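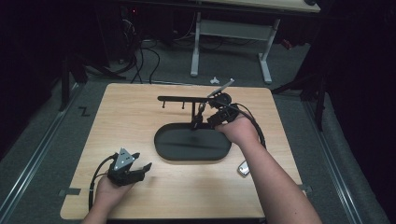
Home | Diary | Garden | Archive

April 3, 2025

The sweet peas are up! I went out before breakfast in my slippers, not expecting much after that nasty cold spell, and there they were along the back of the tray, tiny green hooks pushing through the compost. I said good morning to them out loud, which I'm sure the neighbor enjoyed.

I've been keeping the seedlings on the shelf in the porch this year and I think it suits them. Last April I had them on the kitchen windowsill and they went long and floppy and fell over at the first breeze. These look stocky and cross, just how I like them.

After lunch I took the bus over to Petby for the plant sale. It's the 104, the slow one that goes around by the reservoir, and I didn't mind a bit – the blackthorn is out all along the Fraser road and it looked like somebody had shaken flour over the hedges. I had promised myself two plants. I came home with a tray of violas, a white bleeding heart, a rosemary that I truly needed (the old one is all wood now) and a packet of 200 poppy seeds for less than a coffee. So much for promises.

There was a man selling old garden books off a blanket, and I found one on cottage borders, 615 pages, with somebody's pencil notes all through it. "Too pink" next to one of the phlox. "Never again" next to the mint. I read it the whole way home and nearly missed my stop.

It was still light enough after supper to get the violas into the blue pot by the step. The soil smelled wonderful, and a blackbird sat on the shed and sang until I'd finished watering. I love this time of year so much, everything about to happen and hardly any weeds yet.

Tomorrow: pot on the tomatoes, find the good trowel, and scatter the poppies along the fence if the wind drops. I want to ask at Sornisness about their compost, too.

6 comments | 3 shares

Older entry | Newer entry

Back to top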